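Home > Boards > Robot arms and learning kit > Collecting examples

How varied do my pushing examples need to be?

Posted by Vsevolod Hrynyshyn

Hi all, long-time reader, hardly ever post. I've been building up a set of pushing examples for a small model that's meant to take a typed instruction ("move the star next to the cylinder", that sort of thing) and drive the arm to do it. I steer by hand, a person next to me types what I did afterwards, and the lot gets saved as one example.

So far I have 104 saved, and two of those are rubbish since I nudged the desk. I trained on the rest and it's a bit of a mixed bag. It goes towards the right block nearly every time, which cheered me up no end, but then it pushes off-centre, the block spins round, and the arm carries on through the space where the block used to be as if it were still there. It never goes back for another try. It just sort of parks itself and sulks.

My question is whether I should be adding more of the same, or changing how I do them. I've been quite tidy up to now. I start with everything laid out nicely, I do one clean push, I stop, I reset. If I fluff it I bin the example and do it again. Reading that back I have a nasty feeling I know what you're going to say, but say it anyway please! Also, does it matter that I always start the arm from the same corner?

I'm recording with Hisska if that makes any difference, and the camera looks at the board from the front, slightly above.

Fallura

Yes, you've guessed it. Stop binning the fluffed ones. Your model has only ever seen pushes that went well, so the moment a block turns sideways it's somewhere it has never been and it hasn't a clue. I did precisely this for most of October and ended up with a lovely clean set that was good for nothing.

What I'd do in your shoes is stop resetting between pushes. Just keep going. Push the star over, then pick another thing to do from wherever everything has ended up, then another, and only tidy by hand when something falls off the side. You get all the awkward starts for free, blocks jammed together, blocks in corners, the arm on the wrong side of the thing it wants. And when you miss, go round and have another go in the same example. Those second goes are worth more than anything else you'll collect (in my opinion, others on here will argue).

On the corner: yes it matters, vary it. Mine used to drift back to the bottom left between jobs like a homesick pigeon.

The typing matters as well. I let my brother do a batch of mine and he wrote "push heart" 14 times in a row. Get whoever is helping you to word it differently each time, and to say where the thing went as well as which thing it was.

seltis_bob

More data. It's always more data. 100 is nothing mate. Come back when you've added a couple of noughts

Prokopenko

Bit harsh from the poster before me, though he isn't wrong that you'll want plenty more. I'd get the habits right first and then do the volume.

I agree with Fallura on nearly everything, so I'll only add the bit about crowding, because that's what tripped me up. If every block starts out with loads of room around it, your model never learns how to get one out of a bunch without dragging its neighbours along. So I go looking for bunches on purpose now.

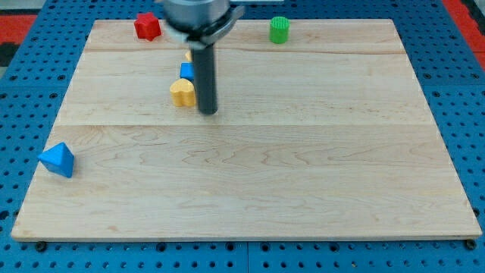

Crowding is also where the typed instructions get tricky, and I'd spend time on it early. With a layout like this one you've got the yellow heart and the little blue cube huddled up beside the finger, and the blue triangular one sitting away on its own at the left, so "push the blue one" could mean either and the model will happily pick whichever it fancies. I'd have your typist put "the blue cube" or "the blue triangle" every time there are two of a colour out. And it's a great starting point for separating jobs, "pull the heart away from the cube" and so on, or a long trek such as taking the triangle across to the green cylinder. All that bare wood on the right is worth using too. I found that my own pushes nearly all finished in the middle of the board, so the model got terribly shy about going anywhere else, and I had to make myself send things out to the sides.

One more small thing, go slower near contact than you think you need to. I used to whack them. If the recording only catches a few steps between "not touching" and "block is now over there", there isn't much in it to learn from, and the spinning you describe sounds a lot like that to me. Try a handful of slow ones and play them back before you do a big batch.

Vsevolod Hrynyshyn

Thank you both (and thanks Bob, I suppose). I've turned off the auto reset and I'm going to do a long run without tidying up. I'd not thought about the two blues at all, we've got "blue one" written all over the place, so that's my evening gone. Does anybody know if Hisska lets you edit the text after an example is saved, or do I have to export the lot first?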